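**Wanted: people with ordinary hands and a high tolerance for cups**
Posted Dec 29, 2019

Cloris is looking for demonstrators. The job is to pick things up and put them down while holding a gripper, several hundred times, in a way that a learning system can later imitate. If you have ever been told you would be good at something if only you could be bothered to do it twice, please keep reading, and then consider whether you could be bothered to do it 2454 times, which is how many usable demonstrations we have so far and is still not enough.

We have 4 paid places for the round that begins in May. Anyone over 18 can apply. You don't need a degree, a background in engineering, or opinions about the future of work. We have plenty of those in the building already and they get in the way at lunch.

## What you would be doing

You stand at a table. You hold a two-fingered gripper in your hand, the way you'd hold a slightly inconvenient pair of tongs. On the table there are a few household objects. The instruction sheet tells you something like "set the cup upright" or "move the can next to the cup." You do it with the gripper, you stop, and you press the pedal to say you've finished. Then you put everything somewhere else and do it again.

That is one demonstration. A good one takes less than half a minute. A bad one can take much longer and involves chasing a can across the floor, and we do pay for those as well, so don't hide them.

Your demonstrations go into the training set for Valer, our manipulation model. Valer learns by looking at what the gripper did and what was in front of it when it did it. It has no common sense whatsoever. Everything it knows about cups it got from people standing where you would be standing, and some of what it knows is wrong, for reasons we'll get to.

## What we are short of

We have a lot of cups. Specifically, we have a lot of cups standing upright in the middle of a table with nothing near them, waiting politely to be grasped. Our first group of demonstrators were mostly staff, and staff are tidy when they know somebody is going to look at the data. The result is a model that handles an upright cup like a seasoned waiter and handles a tipped one like a raccoon.

So this round is about mess of a moderate and reproducible kind. We want cups on their sides, handles pointing in unhelpful directions, cans too close to the far edge, and objects that have no business being there.

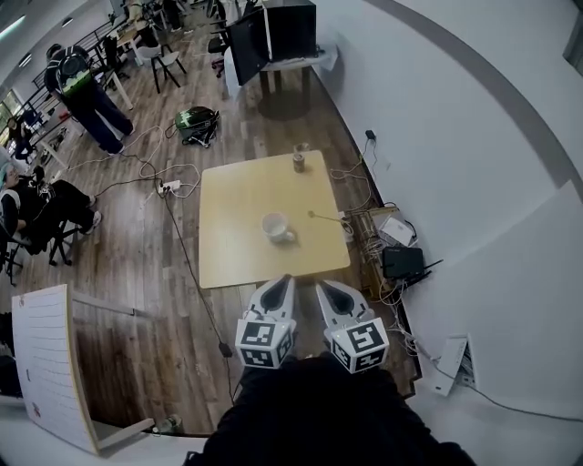 Layout is the part of the job that applicants tend to underrate. Before every demonstration you arrange the table yourself, and the arrangement matters as much as the grasp. We ask for at least one object that is awkward to reach and at least one that the task doesn't need. A white cup tilted over with its handle toward you, a small can way back near the far edge, and a thin brown stick with a yellow bead on the end pointing at the cup like an accusation: that's a layout we'd be happy to receive. The stick is the valuable one. Valer has to learn that a thing can lie on a table without being anybody's problem, and at present it is drawn to long thin objects in a way we find hard to defend to visitors.

You will get a sheet of layout suggestions for your first sessions. After that you're on your own, and we would like you to surprise us a little. Please don't surprise us with liquids.

## About the gripper

It is light, and it has two fingers with curved pads. Each finger carries a cube printed with black-and-white markers, and the cubes are how we work out where the fingers are. The rules for the cubes are short:

- Keep them facing the camera as much as the task allows.
- Don't cover them with your other hand.
- Don't wipe them with anything wet.
- Don't draw on them. The markers are not a coloring activity, and we've had to say so more than once.

Left-handed applicants are very welcome. We have embarrassingly few left-handed demonstrations and a model that approaches everything from the right, like a bad dancer.

You'll also wear dark, plain sleeves during sessions. We can lend you a top. It isn't flattering, but you'd be the last to know, as there are no mirrors in the lab.

## Where you'd be working

The sessions run in a shared room on our second floor, with people at desks doing other things nearby. They will talk. Somebody may walk through. You don't need to stop for them unless they bump the table. We used to clear the room for recording, and it gave us beautiful footage and a model that fell apart the first time a person crossed in the background, so now the background is allowed to have a life.

It's a working lab, and there are cables on the floor. Wear flat, closed shoes and look down when you step back. Your bag can go against a wall or under a desk. If you use a wheelchair or can't stand for long stretches, tell us and we'll set the table height and camera for you; two of our current demonstrators work seated and their data is some of the cleanest we have.

## Hours and pay

Sessions are 4 hours, with a proper break in the middle and short pauses whenever you like. We ask for two sessions a week over 11 weeks. You can pick mornings or afternoons, but please stick with your choice, partly for our scheduling and partly because one demonstrator swapped back and forth last round and the change in daylight gave us a very confusing month.

Pay is $20 an hour. You are paid for the time and not per demonstration. We tried paying per demonstration during the pilot. Everybody got extremely fast and the cups got extremely chipped.

Training is one session, paid at the same rate. Nipon Noiphan runs it. He will show you how to hold the gripper, how to reset the table, and how to mark a demonstration as failed without feeling bad about it. He has done more of these than anyone else here and will correct your wrist. Let him.

## Who does well at this

We've gotten this wrong before. We assumed gamers would be great, and a few were, but several of them found ways to optimize the task that had nothing to do with the task. We assumed surgeons' hands would be ideal, then had one retired surgeon, who was wonderful and quit after two sessions out of boredom.

The people who stay seem to be the ones who can do a dull thing while thinking about something else, up to a point. Past that point they start grabbing the cup exactly the same way every time, and we have to come over and move the can. Knitters have been good. So has a former piano tuner. A man who had spent years restocking vending machines was, by a distance, the best placer of cans we've had, and if he's reading this, we'd like him back.

You should be comfortable being recorded. The camera looks at the table and your hands, but it takes in part of your body and some of the room too. We blur faces before anything goes into the training set. You'll get a consent form in plain language, and you can withdraw your recordings up to the point when the set is frozen. We'll tell you when that is in writing.

## What happens to the data

The recordings are used by us and by our partner on this project, Asomus, who are building the arm that Valer will eventually drive. They aren't sold. Asomus will want a tipped cup set upright in front of their managers by the end of the round, and we've said yes to that with more confidence than the numbers support, so you would be joining at an interesting time.

There's also a tool called Chang, which we use to review demonstrations. You'll have a login and can watch your own. Most people do this once, discover what the back of their hand looks like, and never return. You can also use it to flag a recording you think went wrong, and we really do read the flags. Our favorite so far says "I sneezed, please disregard the whole middle."

## How to apply

Write to Chibuzor Ogunleye at the Cloris front desk, by mail or by leaving a note in person. Include:

- your name and how to reach you
- mornings or afternoons
- which hand you use
- anything we should know about standing, reaching, or eyesight
- two or three sentences describing the surface nearest to you right now and what's on it

The last item is the only test. We'd like to see whether you notice things, and which ones you leave out. No résumé, please. Chibuzor will read it if you send it, but he'll read the part about the table first.

We'll invite a small group for a half-hour tryout with the gripper, also paid. Bring reading glasses if you use them, and leave bracelets and large rings at home. If you have a cup with a badly designed handle, bring that too. We'll give it back.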